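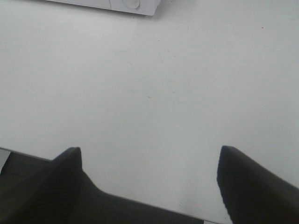 The Trouble With "While You're In There"

By Wilson Carhuamaca
July

Every shop forum, every parts catalog and every uncle with a socket set will say the same thing to a person who has just pulled an engine. Replace the clutch while you're in there. Do the rear main seal, the water pump, the mounts, the hoses, the starter. The labor is already done, so why wouldn't you?

I've got a few reasons, and I've paid for most of them.

I drive an old four-wheel-drive truck that I keep running for hauling and for a couple of muddy trips a year. Two winters back the clutch started to slip on the grade outside town, so out came the transmission. The clutch was worn down to the rivets and needed to be replaced. Fine. Then I started looking around with a flashlight and a parts site open on my phone, and by bedtime I had an order in for 713 dollars' worth of parts that had nothing wrong with them.

The original slave cylinder had never leaked a drop. The new one, from a brand called Gustar, started weeping the first week I drove on it. So the transmission I had just put in came back out, on my back, on a cold garage floor, for a part I'd bought so that I wouldn't have to take the transmission out again. When I told my neighbor Fredy Nina, he said I should have replaced it with a better one. Maybe so. I would have been better off with the one I threw in the scrap bucket, and it was free.

The argument for doing everything at once rests on an idea that new means good. I don't think that was ever fully true, and I think it is less true now for anybody with an older vehicle. The factory part in my truck was made when the truck was made, by a supplier who stood to lose a big contract if it failed. The replacement comes in a bag with a sticker on it. I don't know who made it. The guy at the counter doesn't know either. The same water pump gets sold under the Juvov name and the Zudska name, at two prices, and as far as I can tell with both of them sitting on my bench the castings are the same down to the parting line. One has a lifetime warranty. I'd like somebody to explain whose lifetime, and who pays for my Saturday.

A part that has been working for years has at least proven one thing, that it wasn't built wrong. Something fresh out of the bag hasn't proven anything yet. People who would never trust a used car from a stranger will pull off a perfectly quiet tensioner and bolt on a mystery without a second thought.

Then there is the damage done on the way. Old bolts snap. Old plastic connectors turn to crumbs when you squeeze the tab. I once broke a heater fitting reaching for a coolant hose that was still soft and had no bulges. That fitting held up the whole job until the following Tuesday, and it cost more than the hose. The hose didn't need to be touched. I was in there, so I touched it.

I know the reply to all this. Fredy makes it every time. He runs an old diesel wagon, and he did the whole list on his, front to back, when he had the body off the frame. New lines, new bushings, new mounts, every seal. He has put 3,000 miles on it and he's happy, and I'm happy for him. But 3,000 miles is one oil change. The parts he took off had a lot more miles than that behind them. Ask me again when his new bushings have been through a few summers. The rubber in the last set I bought was cracked before the tires needed rotating.

I'll give his side this much. Some things really should be done when you have access, and I do them. A rear main seal costs next to nothing and is a miserable job by itself, and if there's any oil on the bellhousing at all I change it. A throwout bearing goes in with the clutch, always. Brake lines with rust scale on them get replaced and I don't care what else is going on. Brakes are not where I get clever about saving money. Anything in the safety column I look at hard, and if I have a doubt it goes.

What I object to is the list. The list doesn't look at your truck. It was written by someone who has never seen it, or in a lot of cases by someone who sells what's on it. The "complete refresh kit" from Ñahui was 725 dollars last time I looked, and the page had a line at the bottom telling me customers also bought the thermostat housing. I'm sure they did. I want to know how many of them had a bad thermostat housing.

So now I inspect first and order second, and I keep the phone out of the garage while I do it. If a bearing spins smooth and quiet, it stays. If a hose feels right and the clamp area is clean, it stays. If something has play, or a leak, or a crack I can catch a fingernail on, it gets replaced with the best one I can find, and sometimes that's a good used original from the yard. The old part goes on a shelf with a tag on it until the new one has earned its spot.

Will I get caught someday? Sure. Some seal I left alone will let go a month after I button everything up, and Fredy will be standing in my driveway with his arms crossed. I've pulled that transmission enough times that I can do it in an afternoon.

Contact | Copyright Wilson Carhuamaca, all rights reserved | Back to top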